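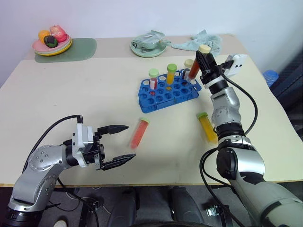

Week 3: Who gets to decide? Federal power and the "national concern" problem

Read the Georgiev chapter before Friday. The Uchida article is optional, but it is shorter and better argued, so draw your own conclusions.

Last week we left off with the claim that some problems are too big for one province or state to handle alone. I want you to be suspicious of that claim. It is sometimes true. It is also what every central government says when it wants a power it wasn't given.

Start with the basic setup. A federal constitution splits lawmaking between two levels. Some topics are listed, some are left over, and the leftovers have to go somewhere. Most of the fights we study are about the leftovers. Water that crosses a border is the standard case, and our running problem is the Peltanis River.

The Peltanis problem

Trevitska, the upstream province, licenses a mill that discharges into the river. Gendilstead, downstream, has 400 registered wells near the bank and says its groundwater is getting worse. The federal government passes a law setting one discharge limit for every river in the country, including the ones that never leave a single province.

Ask first what the law is really about. Lawyers for the center will say "cross-border pollution." Lawyers for Trevitska will say "local industry." Both labels are chosen to win. Iwasaki thinks a court can find the true subject of a law by reading its purpose clause. I doubt it. Purpose clauses are written by people who know they will be sued.

Next, ask whether the provinces could fix this themselves. Lindqvist's test is whether one province's refusal would wreck the plan for everybody else. Fine, but look at how much work "wreck" is doing. If Trevitska cuts its discharge by 50 percent and Gendilstead wants more, is that a refusal or a disagreement?

Last, ask what is left for the provinces if the law stands. Cherkaoui calls this the scale of impact. Courts tend to treat it in a paragraph near the end - usually after they have made up their minds.

A warning about sources

Wouters reports that 12 of the rulings in her survey upheld the federal law. Students quote this as proof that the center always wins. She only looked at cases that reached the top court, and weak laws are often dropped or rewritten long before that.

For Friday

Write one page on whether the discharge law should survive as applied to a river entirely inside Trevitska. Pick a side. "It depends" is allowed only if you say what it depends on - and then tell me which way the facts cut.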